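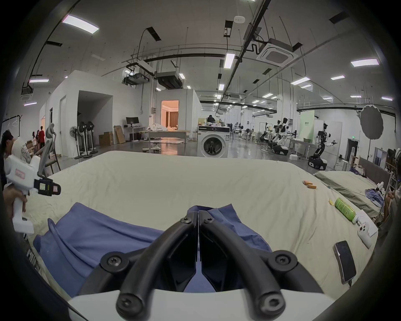
Laundry Handling: Are Machines Ready for the Whole Task?

Tikach Discussion Board > Automation > Household and Shop-Floor Work

Posted by drornley_linen
9:40 a.m.

Members are invited to comment on a matter that has come before our purchasing office at Drornley. We operate a linen service with one sorting room and one folding room. The folding room handles 3,280 pieces in a normal week, most of them flat goods, with a smaller share of staff shirts and tunics. We have received two proposals for automated folding. Both perform well on towels and pillowcases. Neither vendor would commit in writing to a rate for mixed garments delivered in a heap.

The question for this board is whether any machine now on sale can take a garment from a pile, find its shape, fold it and place it on a stack without an attendant. Replies from persons with direct operating experience would be preferred.

Reply from Sadao Oshima
10:15 a.m.

In my view the answer is no for mixed garments and yes for flat goods. Our plant has run a feeder and folder for sheets since July. It is dependable. An attendant still separates each piece and presents two corners to the clamps, and that attendant is the most skilled person on the line.

The vendors describe the folding step as the product. The difficult work comes before it. A tunic may arrive inside out, knotted with another, or with one sleeve pushed into the body. I would advise Drornley to ask each vendor for an unedited demonstration with its own linen, starting from the cart.

Reply from novotton_floor
10:52 a.m.

I must disagree in part with Mr. Oshima. The separation step is hard for fixed machinery, but it is the very step that current learning methods address. Programs are being trained on large numbers of human demonstrations, made with the same type of jaw that the robot will use. The operator's skill is recorded at the point of contact with the cloth.

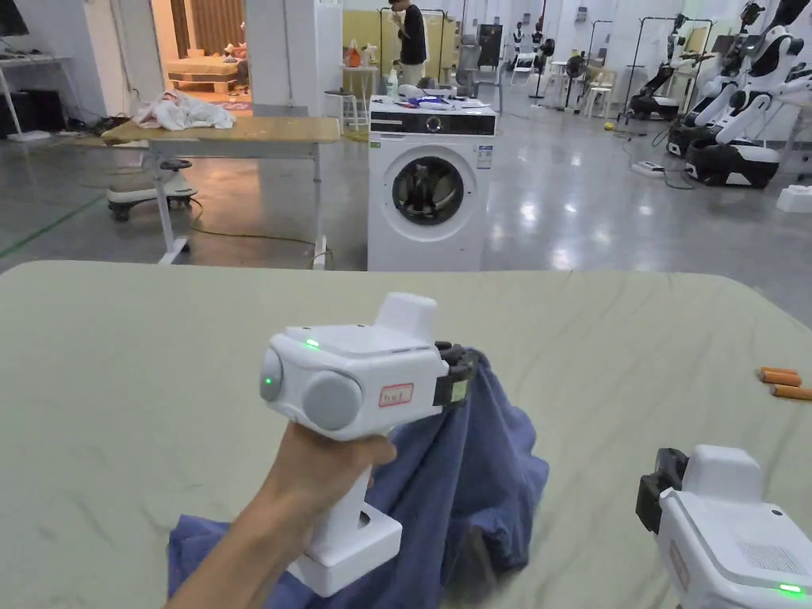
Separation should be judged by the first grip, and I would ask the purchasing office to write its test around that. Most of the failed attempts I have logged began with a poor choice of where to take hold. When a shirt lies in a heap, there is no visible corner to aim for, and a person will simply take any fold and lift. A clamp can do the same, as with the blue cloth here, where one fold is pinched and raised while the rest stays bunched on the table. What follows that first lift is the part worth timing. In our own trial at Novotton, 40 shirts were presented in heaps and 21 were brought to a flat state without help. I do not offer that as a success, but it is a good deal more than nothing.

Reply from Jomar Baluyot
11:30 a.m.

Twenty-one of 40 would not be accepted on any floor I have supervised. An attendant who must stand by for the other 19 is an attendant who could have folded all of them. I respect the research, but the original post concerned a purchase.

I would also raise the matter of time. How long was each attempt allowed to run?

Reply from novotton_floor
11:48 a.m.

The limit was 60 seconds per shirt. Attempts that passed the limit were counted as failures, including several that were nearly flat. Mr. Baluyot is correct that the result does not support a purchase this year. My objection was to the statement that the separation step is out of reach.

Reply from Sadao Oshima
12:20 p.m.

I accept the correction as to direction. My remark concerned equipment on sale, and on that point we seem to agree.

There is a further difficulty with two-handed work. Once a shirt has been found and gripped, it must be pulled out evenly. If one side draws harder than the other, the body twists and the hem gathers into a rope.

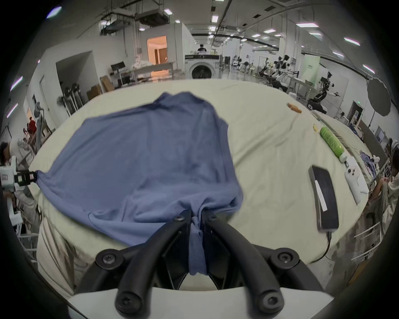
People correct for this without thinking, by feel, and let the cloth slip a little through the fingers. A hard jaw either holds or releases. Softer pads help with cotton and do very little for the polyester blends used in uniforms. Any trial should include both, and the results should be reported separately.

Reply from shibata_maint
1:05 p.m.

A maintenance view, if it is of use. At Shibata we service folding lines for several hotel laundries. Lint in the moving parts is the most common call, followed by worn clamp pads. A gripper with exposed pivots would need cleaning every shift in a room of that kind. Neither proposal should be approved without a price for pads and a stated cleaning schedule – I have seen both left out.

I also disagree with the idea that home use will come first. A house has less cloth, but every piece is different, and there is no technician in the next room.

Reply from drornley_linen
2:10 p.m.

The replies are appreciated. Our office will proceed with a trial on flat goods only. Both vendors will be asked for an unedited demonstration from the cart, with cotton and blended garments reported separately, and for pad prices and a cleaning schedule.

Could novotton_floor state whether the shirts in the trial were all of one size?

Reply from novotton_floor
2:26 p.m.

They were all adult medium, short sleeve, with no buttons. Tunics with snaps were not attempted.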